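Akholm Reading Room Humidity Project
Progress report to the Kosten Fund, second period, ending June
Prepared by Senga Ogilvie

Status: on schedule, with one item carried over.

1. Work completed

The replacement dehumidifier was installed in the lower store and connected to the existing drain. Commissioning took two days. The old unit has been isolated and will be removed with the next waste collection. Door seals on the lower store and the map room were renewed, and the gap under the east door was closed with a brush strip.

Loggers are now in place in both rooms and report every 15 minutes to the Welleo monitoring account. Khôi Quan checked each logger against the reference hygrometer before it was placed. One read high and was exchanged by the supplier at no charge.

2. Readings

Relative humidity in the lower store peaked at 86 percent before the new unit was switched on. Since commissioning it has stayed inside the target band, apart from one morning when the door was propped open for a delivery. The map room is slower to respond – the outside wall there is solid brick and still releasing moisture. We do not propose any change to the set point until autumn readings are available.

3. Collections

Over 3,000 bound volumes were inspected for mold. Of these, 31 showed surface growth and were moved to the quarantine shelves for drying and cleaning. Cleaning is under way. None of the affected volumes needs rebinding, but several will require new labels.

4. Carried over

Repointing of the north wall was not started. The contractor, Mạch, asked for a longer dry spell before raking out the joints and has confirmed the quoted price. The scaffold license has been extended to cover the later start.

5. Budget

Spending is within the approved total. The saving on electrical work has been kept as contingency against the repointing. No transfer between budget lines is requested.

6. Next period

Repointing, completion of cleaning, and return of the quarantined volumes once their moisture content is stable.
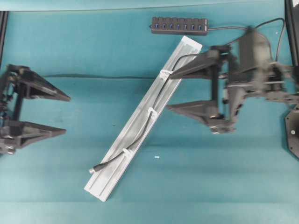

Will the delay to the repointing affect the final completion date?
The completion date is unchanged, as the wall work can overlap with the autumn monitoring.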